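Director's Diary
Kerus Learning Partnership
May

The month opened with the handover of the Drivberg office. Dean Kettle has left the post of regional manager after 13 years and moves to the board of trustees, where he will look after the staff pension scheme and the lease on the Dahlgren building. Buppha Wongsuwan takes his place. She has been with us since the apprenticeship desk was a single table by the stairs, and she knows every employer on the Drivberg list by first name. The handover took two days. I sat in on the second of them and was asked to leave the room once, while a grievance was discussed, which was quite correct.

On the same visit I met the supervisors who have finished the first part of the line manager course. Their main complaint concerned the length of the written work. Several of them do it at home after a late shift, and the form still asks for the same facts in three separate places. I have asked for the form to be cut before the autumn intake. Iman Benjelloun will bring a draft to the June meeting.

The annual staff survey closed at noon on the last day allowed. We received 569 replies across all sites. The scores for safety and for fair treatment were steady. The score for the question "I know what I need to do to move up" fell again, and it fell most among people in their second year. I do not think this can be answered with another poster. The executive group has agreed that each second-year employee will have a meeting with someone other than their own manager before the end of the summer, and that a short note of the meeting will be kept by the employee and not by us.

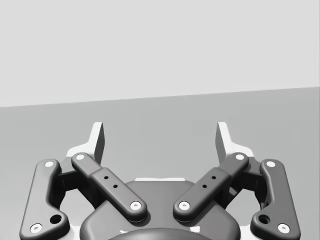
Kwabena Atinga presented the training budget on the following morning. Spending on outside courses is over the plan, chiefly on account of the Ralluvetti contract, which was priced for groups of ten and has been running with groups of six. I signed the revised terms with some reluctance. The sessions themselves are well liked – the Dahlgren team asked for a repeat – but the cancellation clause is severe and we should have read it more closely last year. Kwabena will check all agreements of this kind before they come to me.

There was a longer discussion of pay for internal trainers. At present a warehouse lead who teaches a class receives the same hourly rate as on any other shift, with nothing for preparation. Iman argued for a fixed allowance. Kwabena preferred a higher hourly rate, limited to time spent in class. Both proposals were costed and the difference between them is small. I have asked the trainers' group which they would choose and will not put it to the board until they have replied.

I spent an afternoon on interviews for the head of employer services. The field was stronger than in the winter round. We saw six candidates and have asked two to return. One of them put a question to the panel about how we measure whether people are still in the job a year after placement, and our answer was weaker than I would have liked. The figures exist, but they are held in Drivberg in one format and at Dahlgren in another, and they have never been laid side by side. Buppha has taken this on as her first task and has asked for help from the records team until July.

Hayley Kettle completed her term as staff representative. She and Dean were both thanked at the same lunch, at their own request, and the speeches were kept short. Nominations for her seat are open, and so far only one has come in. Staff on part-time contracts are entitled to stand, a point that was missing from the first notice and has been added to the second.

Other matters: the parking arrangement at Dahlgren is extended to the end of the year. The travel claim deadline moves to the 6th of each month. The welcome pack still gives the old telephone number for payroll, and I have now reported this twice.

I shall be in Drivberg again for the first part of June. The board papers go out before I leave, and comments on the trainer allowance should reach my office ahead of that.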